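Painted headboards are having a moment in Isville

By Ka-ming Cheung

I have a confession. I went to bed last night thinking about other people's beds. It started in January, when the Surodard home fair opened its doors in the old bus depot and I wandered in to get out of the rain. I came out three hours later with a pillowcase, a stiff neck and a long list of people who wanted to talk to me about headboards.

The fair is bigger than it used to be. The organisers tell me 3,729 of us came through this year, which is a lot for a town where the chip shop shuts at eight! And the thing everyone seemed to be chatting about was the painted bed - the kind with a proper picture on it, and perhaps a line of New Year calligraphy down the side.
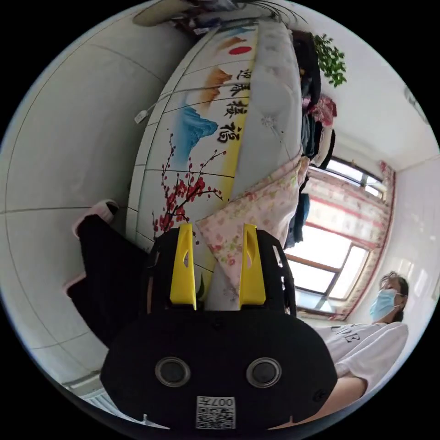 My gran had one when I was small, with cranes on it, and I used to fall asleep trying to work out where they were flying to. So I'm hardly neutral. But I do love a red sun over blue and orange mountains, and I love plum blossom even more. The characters 迎春接福 are a wish for spring and good fortune, and I can think of worse things to have beside you when the alarm goes off.

Giáp, the little furniture shop behind the station, has sold 15 painted headboards since the fair. They start at 300 pounds, so I've been visiting mine without taking it home. If you only want the flowers, the bedding is far kinder on the purse. Jukavau, two doors along, has peony covers from 50 pounds, and big red peonies with green leaves on a pale quilted sheet will cheer up the plainest bedroom going.

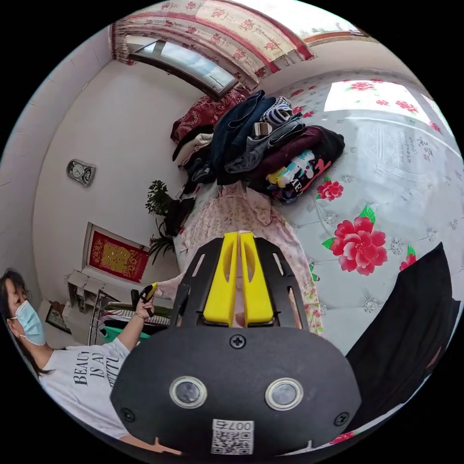
2 min read

The woman at the Jukavau till told me that shoppers used to ask for plain grey and now ask for red. I can see why. A bit of red and gold on a white wall, a leafy plant in the corner, and you've got a room that looks as if somebody enjoys living in it. I've moved my own spider plant upstairs already, and it's sulking on the windowsill.

Quilting is back as well. I've always been fond of a diamond pattern, especially one with a little silver flower stitched where the lines cross - it gives a white cover something to do between the roses. Mine at home is a hand-me-down with a tea stain in one corner, and I fold that bit under when my sister visits.
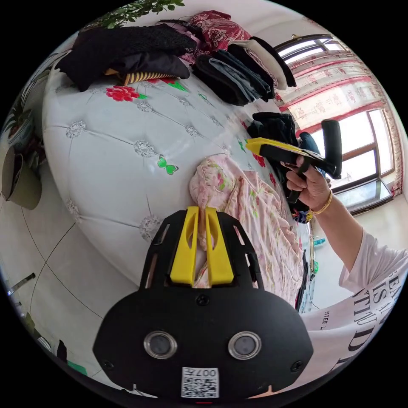

Where to look

Surodard is running a smaller bedding weekend at the depot in April, doors open at 10am and entry is free. Giáp will have two new headboards in the window by then, one with pine trees and one with carp. Jukavau is taking orders for peony covers now, in single and double. Bring your mattress measurements with you, and an umbrella for the queue.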